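Section 9. Teaching the First Shared Task

This section assumes both arms are bolted down, both grippers open and close on command, and you have stopped jumping when the controller beeps. If any of those is untrue, go back to Section 8. The Warkitdale build has been assembled in garages, a church basement, and most of the Busham tool library, and in every one of those places someone skipped Section 8.

You will need:

A white or light table, wiped clean
One paper cup
One marker with a cap that contrasts with everything else you own
The stop button, plugged in, within reach of the hand you actually use
A spare cup, for after the first cup

9.1 Preparing the table

1. Clear the table completely. Coffee counts as an item. The arms have no opinion about your coffee, and that is the danger.

2. Power up the left arm first and wait for its ring to settle. Then power up the right arm. If you bring both up together, the Ukolix controller may assign them the wrong sides, and you will spend an evening steering the left arm with the right-hand settings.

3. Set the speed limit to 80 on both arms. The scale goes to 500. You will be tempted. The scale was drawn up by people with a bigger table and better insurance.

4. Open both grippers fully and close them again. Listen for clicking. A single click at the end of travel is normal. A series of clicks is a loose pivot, and you should tighten it now while it is still a small problem.

CAUTION: Keep your hands, sleeves, and lanyards off the table whenever the motors are enabled. The force limit protects the gripper. It was not designed with your thumb in mind.

9.2 Placing the cup

5. Stand the cup near the middle of the table, where both grippers can reach it without straightening their arms. An arm at full stretch loses its manners and most of its accuracy.

6. Drop the marker in, cap end up, and let it lean wherever it likes. Do not weigh the cup down with washers. It feels clever, and then you have taught two robots to handle a cup of washers.

7. Jog the left gripper toward the cup at table height, fingers partly open. Stop short of the rim and save the position as LEFT_NEAR.

8. Jog the right gripper in from its own side and stop well back. Save this as RIGHT_WAIT. Leave more room than looks necessary.
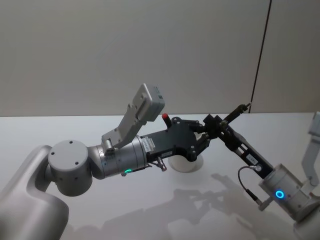
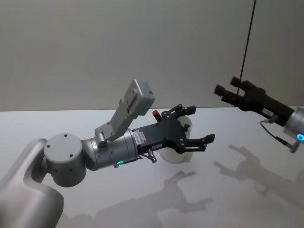
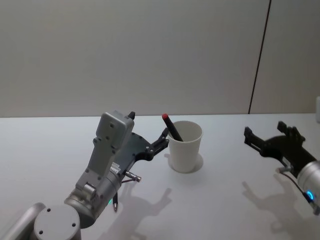 Theodorakopoulos mode, named in the menu after the builder who first got it to work, is what keeps the two arms from arguing over the same piece of air. It gives one arm the right of way and makes the other hold still until the first one has finished its move. Turn it on before you record anything. It does have a blind spot: the software knows where each wrist is, but it takes the gripper to be a tidy box, and an open gripper is nothing like a tidy box. Look at the first picture, where the two grippers cross right above the cup, and imagine asking either of them to leave in a hurry. When your arms get into a position like that, back them out one at a time, slowly, by hand control. Do not press Home. Home sends both arms along the shortest path, and the shortest path goes through the other arm.

9.3 Recording the task

9. Enter code 3156 on the controller to unlock recording. The code is the same on every unit, so it keeps out children and cats and very little else.

10. Select Left Leads. The left arm will handle the marker and the right arm will wait its turn.

11. Move the left gripper from LEFT_NEAR to the marker. Close the fingers until the motor current rises slightly, then stop. Squeezing harder does not make the grip better. It makes the marker leave.

12. Lift straight up until the marker is clear of the rim. If the cup comes along too, lower everything, open the fingers, and start again from step 7.

13. Bring the right gripper forward from RIGHT_WAIT to steady the cup. Approach low and from the side, and watch the cable under the gripper as the wrist turns. The loop needs enough slack for a half turn and not so much that it sweeps the table like a broom.

14. Lower the marker back into the cup. Open the left gripper, back away, then open the right gripper and back away. Always in that order.

15. Press Save. The controller will ask whether you are sure. Everybody is sure.

NOTE: Record the task several times with the cup in slightly different places. One recording teaches the arms to perform a single trick at a single spot on your table, and they will go on performing it there after you have moved the cup.

9.4 If something goes wrong

The cup tips over on approach. The fingers are too low or too far closed. Raise LEFT_NEAR by a finger's width and open the gripper a little more.

The gripper closes on nothing. Check the calibration from Section 6 before you blame the arm. Somebody has probably leaned on the table.

Both arms stop and refuse to move. Each one is waiting for the other. Press Stop, choose which arm leads, and back the other one off by hand. This happens mostly when Theodorakopoulos mode was switched on halfway through a recording.

One arm works and the other sulks. Check the connector at the gripper end of the cable. It can feel seated when it is only resting there. Power down before you push it in.

The marker is on the floor. Press Stop before you go after it. This step has been added to every revision of the manual in larger type, and will be again.

When the task runs cleanly with the speed at 80, leave the speed at 80 and go on to Section 10, which covers handing an object from one arm to the other. Bring the spare cup.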